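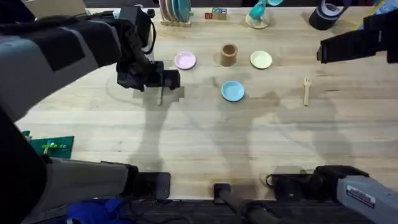

Brynhildur Hafþórsson wrote to me that she gave up on Omeo in the first hour, since the ferry puzzle wouldn't budge and the hint button only sent her back to the bakery. I know that ferry puzzle! Stick with it, Brynhildur (the missing rope is behind the lighthouse ledger), because the island opens up so nicely once you're across.

Omeo is a hidden object game with a bit of shopkeeping folded in. You play a young clockmaker who inherits a repair shop on the island of Brirkura, and you spend your days hunting for gears, springs and lost letters, then fixing things up for the neighbors.

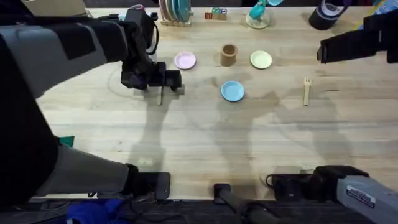 There are 72 levels, and I played every one of them over far too many evenings in May, usually with a pot of tea going cold beside me. The early ones are gentle. Later on you get timed orders, and on those I'd save your coins for the bigger workbench, which costs 1,000 and is worth every last one. I bought the fancy curtains first and regretted it for six levels.

The music is lovely, all soft piano and seagulls, though it does loop too soon if you're a slow searcher like me.
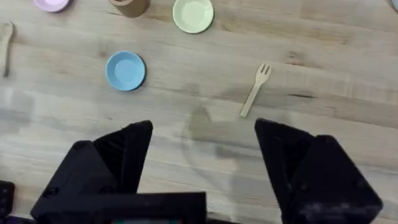
My one real grumble is the text in the journal, which is tiny and can't be made bigger, so I had to lean right into the screen to read the mayor's letters. Four stars out of five from me, and I've already started over on the hard setting.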